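Bristano community kitchen – February walk-through

I did this one at 7 am before the bakers got in, so forgive the handwriting that became this typing. Comments go under each item, same as last time.

Exits and walkways – OK
Back door opens freely. Someone has moved the flour bins off the mat, thank you!

Fire extinguisher – OK
Tag is current, pin's in, gauge is in the green.

Gas shut-off – NEEDS WORK
The label has peeled again. I've asked Abimbola Akande to order the engraved kind, and if it's under $20 I'll just pay for it and claim it back.

Fridge temps – OK
The Millov read 3 degrees top and bottom. The little Prarkell is fine too, but its door seal is getting grubby in the folds (toothbrush and hot soapy water, folks).

Benches and small ware – OK, with a grumble
No chips or cracks that I could find, and the cutting boards are all back in their colour slots. Please keep lids and shallow dishes with their own sets – I spent far too long matching things up. 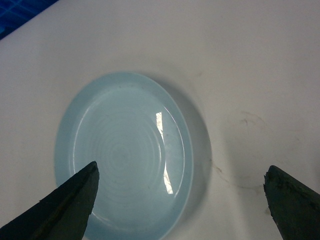 Item 5: shallow dish, pale blue.

First aid kit – NEEDS WORK
We're out of blue bandages and the burn gel is nearly gone. I'll pick some up on my way past Usman's.

Floor drains – OK
A bit slow by the dishwasher. Hot flush at close every night this week, please, and write it on the sheet when you've done it.

Gas label and first aid kit get rechecked before the next bake day.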